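About Tarwood Pantry & Preserves

We started out in the back half of a bakery in Tarwood, with 2 borrowed stockpots, a secondhand label printer and more plums than anybody on our street knew what to do with. Pierina Lombardi had been making her grandmother's plum and vinegar relish every February for years, giving it away at the school gate, and eventually enough people came back with empty jars that it seemed silly (and a bit rude!) not to make a proper go of it.

These days there are seven of us, and we put up 36 kinds of jams, relishes, pickles and chutneys over the course of a year, though never all at once. We buy from growers within an hour's drive wherever we can, and when the apricots are finished, they're finished - you'll just have to be patient with us until next summer. Ada Piras looks after the pickles and will happily talk to you about cucumbers for as long as you've got. Hammad Magsi joined us for what was meant to be a single tomato season, and his lime pickle is now the thing we run out of first.
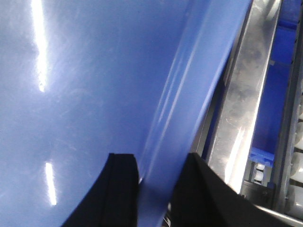
Graziella Palumbo wrote to us that the green tomato relish tasted so much like her mum's that she ate it standing up at the kitchen bench, straight from the jar, and then had to ring her brother to tell him. We've kept that letter. It's pinned up beside the order book, and it has cheered us through a good many long afternoons of peeling.

We still cook in small batches, 25 jars at a time, and we still taste every batch before the lids go on. Sugar goes in by weight, but lemon goes in by argument, and Pierina usually gets her way.

The shop is next to the old Benedetti shoe repairs and opens at nine. Come in and try whatever is on the counter, bring your clean jars back for a discount on the next one, and if you've got a tree at home with more fruit than you can use, please do tell us - we're always glad to swap a bucket of quinces for some jelly later on. The kettle is generally on as well, so don't feel you have to rush off.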